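I'd been putting off the Zekirgate update for weeks. Our office phones run through it, all 78 of them, and the last time anyone touched the settings we lost voicemail for an afternoon and I lost my lunch hour (and most of my patience).

Anyway, I finally did it one evening in November with a big mug of tea. The new bit is called Mirken, and it sits in the corner of your screen and pulls up whatever you've got on the person who's ringing: old emails, open orders, the note you left yourself in the spring. You pay per seat, and we bought 20 to begin with, mostly for the sales desk.

I love it! I really do. A customer from Lungu rang at ten past nine and I had her delivery dates up before she'd finished saying good morning.

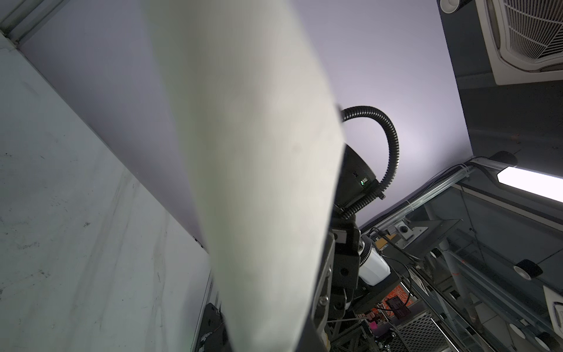

Dennis Wanyama reckons I'm too easily pleased. He told me the pop-up covers his calendar every single time, and that he'd switched it off by the second morning and gone back to his spreadsheet.

He's got a point about the calendar. You can drag the box elsewhere, but it forgets where you put it when you log out, and 16 of us have now moaned to Jirgate about that. They say a fix is on its way. Meanwhile I've shoved my calendar over to the left, and I'm asking for four more seats in the new year.

Contact the features desk | © All rights reserved | Back to top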